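4. Evaluation of the Ruvano Wrist Kit

4.1 Kit and setup

The Ruvano kit is sold by Costwood as an add-on for small research arms. It consists of a two-finger parallel gripper, a small camera that mounts at the wrist, a mounting bracket, and a software package called Boros that records camera frames together with joint positions and gripper opening. Costwood offers the kit in a basic version and in a version with on-site installation. We bought the basic version and installed it ourselves, following the printed guide. The work took one afternoon. The guide is clear about the mechanical steps but says little about cable routing, and we had to redo the camera cable after the first day because it pulled tight when the wrist turned past its middle position.

We wanted to know whether the kit, used as delivered, is good enough for collecting demonstrations of kitchen tasks on a tabletop. We did not change the finger shape or the camera angle. Both can be changed with parts sold separately, and the vendor suggests longer fingers for tall objects. We leave that comparison to later work.

Demonstrations were given by two operators using the hand controller included in the kit. Neither had used it before. Each operator practiced for one session, and the practice recordings were thrown out. After that, we recorded 414 demonstrations over three task groups: pressing a lever, grasping and moving a small appliance, and placing flat items into a slot. Lighting was the normal overhead lighting of the lab. We kept it this way on purpose, as most groups that buy a kit in this price range will not build a lighting booth.

4.2 View from the wrist camera

The camera looks along the fingers toward the work surface. Both fingertips stay in view, which helps the operator judge the gap between them before closing. The cost is that the fingers and their brackets take up space at the bottom of the image. Figure 3 gives a typical view from above a toaster.

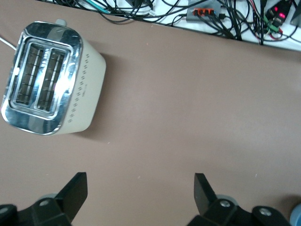

Figure 3. Wrist camera view with a two-slice toaster on the tabletop. Both gripper fingers are visible at the bottom. Note the glare on the chrome top plate.

Two points in this view came up again and again in the recordings. The first is glare. The chrome plate around the bread slots picks up the overhead light as bright streaks, and there is also a bright spot between the right slot and the edge of the plate. Boros sets the exposure automatically and has no option to lock it. For learned policies this matters, because the position of a highlight depends on where the camera is, and a network can come to rely on it. We asked Costwood about a fixed exposure mode. Their support staff answered on Monday of the following week that one is planned, but gave no release date.

The second point is background. From this height the camera also sees past the far edge of the table, where cables and electronics take up the top of the image. The brown tabletop is plain and matte and gives good contrast with the cream-white body, but the area behind it is not plain at all. Boros includes a crop tool that can remove a fixed strip from each recording. We ran all training both with and without the crop.

The toaster lever is the hardest feature to see. Seen almost directly from above, it shows only as a short pale gray shape at one end, close in color to the body. Operators reported that they found it by its place relative to the chrome plate more than by its outline. One of them began tilting the wrist at the start of each lever task to get a view from the side. We allowed this, and it is part of the recorded data.

4.3 Results

The lever task was the weakest of the three groups. Of the 414 demonstrations, 70 were marked as failed by the operators, and most of these belonged to the lever group. The usual failure was a finger sliding off the lever before it was fully down. The fingers are flat and squared off at the ends, which suits grasping by the sides of an object but leaves little to press with. Grasping and moving the appliance went better. Placing flat items into a slot fell between the two, and its failures were mostly errors of angle.

Cropping the background gave a small gain on the lever task and made no clear difference on the others. We did not test against a second background, so this result should be read with care.

The hardware held up well. One bracket screw worked loose during the second week and was tightened without removing the camera. Boros stopped responding on two occasions during long sessions. In both cases the files already written were intact, and only the current demonstration was lost.

4.4 Comparison with the Skastumis service

Skastumis offers remote data collection on its own arms as a paid service, with an entry package of 3,000 demonstrations. Their sample recordings use a fixed overhead camera together with a wrist camera, so the hidden lever is less of a problem. A group that needs one large dataset on common objects may prefer this. We chose the kit because our tasks changed from week to week, and each change would have required a new order with the service.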